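News from the simulation group

Training on kitchens that do not exist

Since June, Floor Van Loon and Conall Ó Gríofa have worked on a question which many of you asked at the last open afternoon: how much can a robot arm learn in simulation before it needs a real kitchen? Their method, called Erno, has now given its first results.

The idea is simple to explain. The policy is trained on 700 demonstrations in one simulated kitchen. After this, the program makes 2000 variants of the same room, with other worktops, other cabinet doors and other positions for the appliances. The task stays the same – pick up a small object from the worktop and put it down in a given place. Small objects standing close to a large one are the hard case, and Floor gave them most of her attention. In the render, the purple cup in front of the microwave is such a case, as the gripper has little free space behind it. 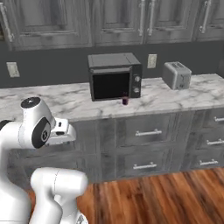
What we found

With the plain training set, the arm completed 49 per cent of the test runs in kitchens it had not met before. With the variants added, the result went up by 13 points. Most of the gain comes from changing the surfaces. Moving the appliances helped less than we expected, and we do not yet understand why. Conall thinks that our positions were too similar to each other, and he is now preparing a wider set.

The failures are also of interest. In many of them the gripper arrives at the right place but closes too early, so the object is pushed over. Bernadette Brennan will look at the timing of the grasp separately.

A short talk on Erno will be given on Tuesday at 2 pm in the Sheehan room. Please write to Bernadette if you wish to join online.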